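Looking after woven things: baskets, mats and anything else made of straw

I'm a bit of a hoarder when it comes to anything woven. It started with one bread basket from the market in Wultport and now there's something plaited in every room of the house (the bathroom has two). People keep asking me how I stop it all going grey and whiskery, so I've put my tips on one page.
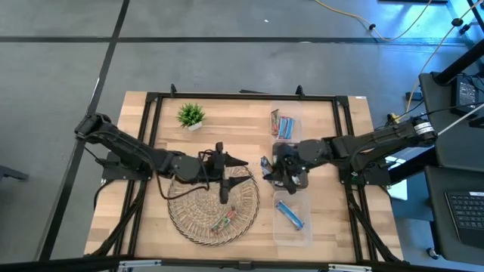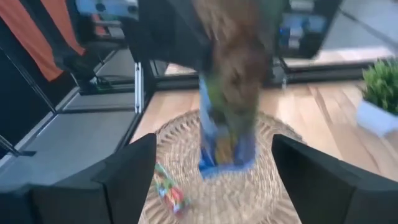
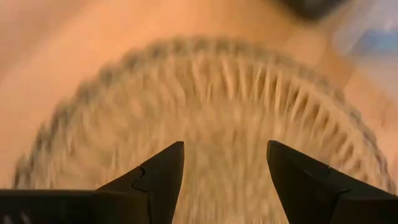

Page last changed: January

Dust first, wash later

Most woven things never need a proper wash. I go over mine with a dry pastry brush, working along the weave and then across it, and finish with the hoover on its lowest setting with an old pair of tights stretched over the nozzle. Crumbs love the spot where the sides meet the base, so turn the thing upside down and give it a good smack over the sink. Very satisfying!

When it really is grubby

Warm water, a tiny squirt of washing-up liquid and a cloth you've wrung out hard. Wipe, wipe again with plain water, then pat with a towel. Please don't leave straw or wicker soaking in the bowl – I did that with a lovely flat mat from Drallthorpe and it dried the shape of a poppadom. For greasy marks I sprinkle on bicarb, leave it overnight and brush it off in the morning.

Dry everything somewhere airy, well away from the radiator. Mats go flat on a cooling rack and baskets go on their sides, and I turn them when I remember.

Loose ends and broken strands

Little whiskers can be snipped off with nail scissors. For a strand that has sprung out, dab it with a damp cloth until it bends without cracking, tuck it back under its neighbour with a blunt darning needle and hold it with a clothes peg until it's dry. A speck of wood glue helps if it keeps popping out. Braided edges are fiddlier, and I'd start on the underside where a wobbly repair won't show.

Mats that curl

Dampen the back lightly, lay the mat between 2 tea towels and pile cookbooks on top. Leave it till the next day. If it still curls, do it again with heavier books (my old Godinho pudding book is the champion here).

Smells and storage

A musty basket wants a breezy afternoon outdoors, in the shade so the colour doesn't go. Indoors I pop in a saucer of bicarb and tie the lot up in a pillowcase for a couple of nights. Never store them in plastic bags – they sweat, and then you get mould. I stack mine with a sheet of kitchen paper between each one, biggest at the bottom, on top of the wardrobe.

Next on my list is the seagrass linen chest, which needs a new hinge.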